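Nous utilisons des cookies pour mesurer l'audience. Accepter | Refuser | Personnaliser

Contrôle électrique et incendie, atelier Lodhi
Vérification faite avec Bongani Shezi

- Extincteurs CO2 : conformes, goupilles et scellés en place. Bravo, les étiquettes sont enfin lisibles !
- Bracelets antistatiques : testés, un cordon à remplacer.
- Multiprises en cascade : plus une seule, quel progrès depuis la dernière visite !
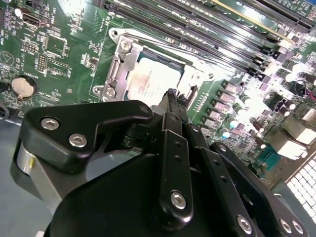
- Tapis isolants : bon état, sauf celui de l'entrée qui gondole (risque de chute, à recoller).
- Issue de secours : dégagée, la barre s'ouvre d'une main.
- Bac à piles usagées : environ 26 kg, enlèvement à demander.
- Arêtes de tôle : gants anticoupure disponibles en trois tailles, très bonne idée de Raíssa Assunção. 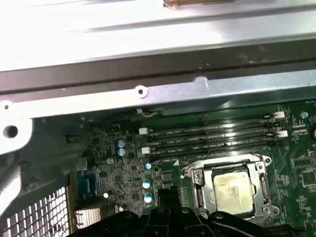
Lodhi, 7 avril

- Différentiels 30 mA : déclenchement correct sur toutes les lignes.
- Éclairage de sécurité : le bloc 424 clignote, batterie à changer avant juin.
- Trousse de secours : complète, ajouter du sérum physiologique.

Avis : favorable, avec deux réserves (bloc 424, tapis). Une équipe qui a vraiment pris le sujet à cœur !

Visa : Folasade Onuoha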